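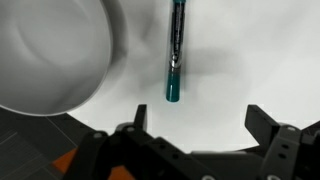 Our equipment request for next year has one line that is hard to price, a single arm cell for small-part handling, and I went to the Weklow open day in November to get better numbers for it. The catalog gives payload and reach. It does not give finger clearance, and clearance decides how many parts we can run without custom tooling. A marker lying on a plain white surface, with a bowl beside it, is a fair stand-in for our slimmer parts: one cylinder, a smooth cap, and a gap between the fingers much wider than the part. Our own parts go down to 13 mm in diameter. Idun Lindholm gave me the stroke of the stock fingers as 85 mm, and 90 mm with the long set, which is a separate order code.

Notes on cost, in the order I got them. The arm is the smaller surprise. The gripper is quoted with one pair of fingers, and the wrist camera with its bracket is a separate line. Mounting plate, cable kit and controller stand are three more lines. Kemppainen, the integrator we used for the packing line, bundles the last three and charges for a site visit on top. Nenby sells the same parts unbundled and ships faster, but leaves the risk assessment to the buyer. I have asked both for a quote on identical terms, freight included.

Training is two days on site for up to four people. Travel is billed at cost. Software updates are covered in the first year and after that come under the service contract, whose price depends on response time. 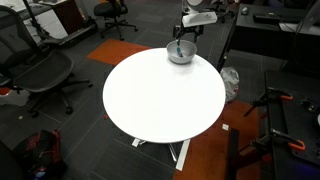

Orvokki Valtonen asked why anyone would budget for a fixed bench at all when the first six months are mostly trials, and said her own group had written off a welded frame that never suited the second task. I take the point. An ordinary round table is enough for pick and place into a small bowl. I would still keep the bench in the plan and move it to the second phase, after the cycle time is known. Floor space should be reserved from the start. Our area by the east door is large enough on paper, less so once the pallet lane is drawn in.

Two questions I could not get answered on the day:

Finger wear. Weklow replaces pads at 300 hours in its own trials but would not commit to an interval for our material.

Spare gripper. Lead time was given as "a few weeks." I need a figure before I can decide whether to stock one.

Aarne Manninen raised power and network. One grounded outlet per cell is sufficient. The network drop has to be wired, so add an electrician's half day if the cell is not next to an existing port.

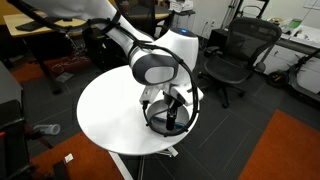

Page last changed: November, by N. Saarela. Cable section added.

Cables should have their own line in the budget. On this arm they are strapped along the upper link and then run in a wide loop past the wrist and the gripper. The loop takes up room, and anything tall on the work surface has to be kept out of it. Ponby makes a sleeve kit that holds the bundle closer, priced per arm. I have put one kit in the request, plus a spare set of straps.

Draft total goes to Oona Rissanen when both quotes are in. The service contract is entered at the slower response time until the finger wear question is settled.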